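November 13, 2025

I spent most of August being wrong about a white block, and I'd like it on record somewhere that isn't our lab chat.

The setup, for anyone new: you hold a gripper in each hand, you do a chore, and the policy learns from your recordings. We had 400 demonstrations from the Preltby sessions. After I threw out the ones where tracking dropped a marker, 353 were left, and I trained on those with great confidence. The two-handed pick worked 40 percent of the time. My houseplants have better follow-through.

I blamed the network, naturally. I swapped in the Hägglund action head — a week I won't get back — and gained 2 points. Then I tried the dull thing, the time offset between the left and right wrist streams. Farex, our logging tool, stamps each frame when it gets written to disk, so one hand was always living slightly in the other's past. I fixed the stamps, retrained the same network on the same data, and the arms stopped closing one after the other like two people being polite at a door.

I haven't rerun the Marnenon baseline with the fix yet, so hold off on quoting me. 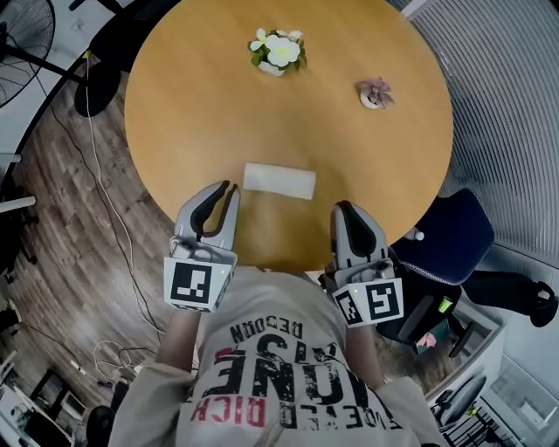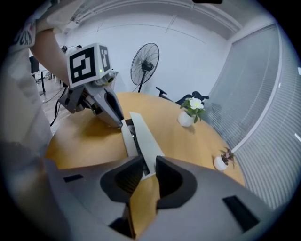

Head view first, then the right gripper's view. Same round table in both.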